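Tuesday, January 12, 2021

Plates and table, continued from the October pages.

Started late, the heating was off in the back half of the building and I waited for the room to come up before unpacking. Dalia had the crate opened by the time I got there. Everything from the Kazlauskienė order is now on the shelf except the bowls, which are still at the depot. Order number for chasing it is 2878.

Job for the day was to settle which plates we keep for the table-laying work and how the table itself should be set up, so we stop arguing about it every time somebody moves house in there. Kiều wants it written down once. So, written down.

Plates first. The old Jedier ones are out. Two have chips on the foot and a chipped foot leaves a mark on the tabletop, I found one near the window side this morning and it doesn't rub off. Put them in the box under the sink, not in the bin, Dalia wants them for the drop tests.

The white ones with the gray rim are what we're going with. They stack without rocking. The rim gives you something to see against the pale top, where the plain white Vistex ones just about vanished under the ceiling lights. Glaze is shiny and I'd have preferred a matte, but Kuvstead only do matte in the dark green and we've been through that already.

Washed the lot before use. There was a papery dust on them from the packing and they squeaked when slid over each other. Dish soap, warm water, tea towel. Don't leave them to drain, the water sits in the foot ring and then you carry it across to the table and get a wet circle.

Table. It's the light oak-coloured one with the rounded corners. I took the felt pads off the legs because they were picking up carpet fluff and one had gone hard on one side. It stands better without them. Slight rock on the long diagonal if you lean on it, fixed with a folded bit of card for now. Proper fix is to turn the foot down, except the foot on that corner has no thread left. Have asked Kiều if we've got any of the right size in the hardware drawers.

The small round cable hole in the top is a nuisance for laying out. A plate sits over it fine, but a fork handle will find it. Agreed that the hole stays at the far side, toward the desk by the doorway, and all the laying happens on the near side of it. If you come in and the table has been spun round, spin it back before you start.
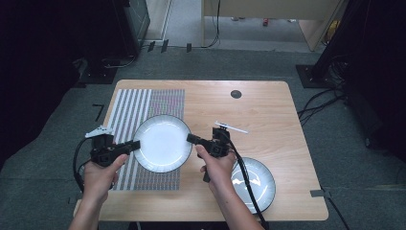

Spacing next. Dalia's view is that two plates on that table should be laid as if for two people eating, so one each side with room for cutlery. Mine is that they should start wherever and be brought to their places, or you're only ever practising the last inch of it. We did it both ways through the morning. Hers is tidier and quicker to reset. Mine gives you more awkward starts, like one plate partly on top of something else, or one too close to the near edge to get a grip under. Kept both. Hers before lunch, mine after, and note which it was at the top of the sheet.

Things that came up while doing it:

Picking a plate up off a bare tabletop is easier from the rim on the far side than from the near side. Near side, it wants to skate away from you. On the printed mat it skates less, but the mat can lift with it if the plate is only half on. Taped two corners of the mat down after lunch and that helped.

Setting down is where the noise is. If one side of the foot lands first you get a clack and the plate turns a little. Dalia does a slow tip onto the near edge of the foot and then lets it down. I copied her and got fewer clacks.

Fifteen settings done properly by the end of the day, plus a number of bad ones I haven't counted in. Four went on a second sheet because I'd run out of lines, they're clipped behind.

One plate went over the edge in the afternoon, landed flat on the carpet, no damage. Checked the rim with a fingernail all the way around. Fine. Would not have been fine on the lighter floor past the doorway, so please don't carry stacks through there, walk them one at a time or use the tub.

Glare: it's worst on the plate nearest you on the right, after nearly three o'clock when all the lights are on. Tried turning off the bank over the door. Better on the plate, worse for reading the sheet. Left it on. Kiều says there's a roll of diffuser in the storeroom from the old setup and she'll look.

To do
Ring the depot about the bowls, quote the order number.
Foot for the table corner.
More sheets printed, with a spot for whose layout it was.
Placemats. Dalia wants cloth, I want something that wipes. Bring one of each and we'll try them.
Cutlery drawer needs sorting, there are teaspoons in with the forks again.

Put everything away just after five. Plates are stacked on the second shelf with a sheet of kitchen paper between each — please keep doing that, the foot of one will scratch the face of the one under it. Tea towel is on the heater.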